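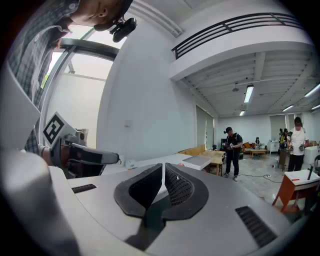

One of the hand-held grippers seen under the balcony, with the finger pad in the foreground.

Eugénie Bailly keeps a notebook for each gripper she looks after, and the one for the tool known as Mamton is the thickest. It has 437 entries. Most are one line long.

"Pad wiped. Pad wiped. Trigger stiff, cleaned. Pad wiped," she reads out. "It's not exciting, but when something goes wrong I can go back and see when it started."

Bailly maintains the hand-held grippers at Hasten, where people use them to perform everyday tasks and the recordings go toward training robot arms. She came to the job from Goicoechea, a firm that made packing equipment, and she still talks about the grippers the way a line mechanic talks about a filler head.

The part she spends most time on is the finger pad. On these tools it is black rubber, shaped like a V, with a notch where the two lobes meet.

"The notch is where dirt goes," she says. "Crumbs, lint, tape glue. I use a damp cloth first and then a soft brush. No solvent. I used solvent once, in January, and the rubber went shiny and wouldn't hold a spoon."

She replaces a pad after 2000 closes, even if it looks fine. Each person writes down a count at the end of a session, and she adds them up. "People round," she says. "I'd rather change it a little early."

Changing one takes her 12 minutes. She takes out the old pad, cleans the seat, presses the new one in from the middle outward and then looks through the notch toward a window. An even strip of light means the lobes are sitting level. If it is wider at one end, she starts over.

The vents in the housing get a dry brush and nothing else. Bailly does not allow compressed air near them. "It pushes the dust in further. At Goicoechea we ruined a good drive that way."

Then there is the marker card, the white square with the black pattern on it. The cameras use it to work out where the tool is, so a bent corner or a thumbprint can spoil an afternoon of recording.

"I check that it's flat and that it's tight. I push it with one finger. If it moves at all, the tool goes back on my bench," she says. After she fits a new card she repeats the calibration 3 times and keeps the last result – the first is usually off while the mount settles.

Triggers give her less trouble. The complaint she hears most is that one feels slow, and in almost every case it needs cleaning. When it does need a spring, she orders from Stindanham, where delivery is slow, so she keeps spares in a drawer with the old pads.

Why keep the old pads? She takes one out and bends it back to show a split at the base of the lobe.

"To show new people what it looks like before it fails," she says. "They always look at the tip. It goes at the base."

She puts the pad back in the drawer, picks up the notebook and writes the day's line for Mamton: pad wiped, card tight.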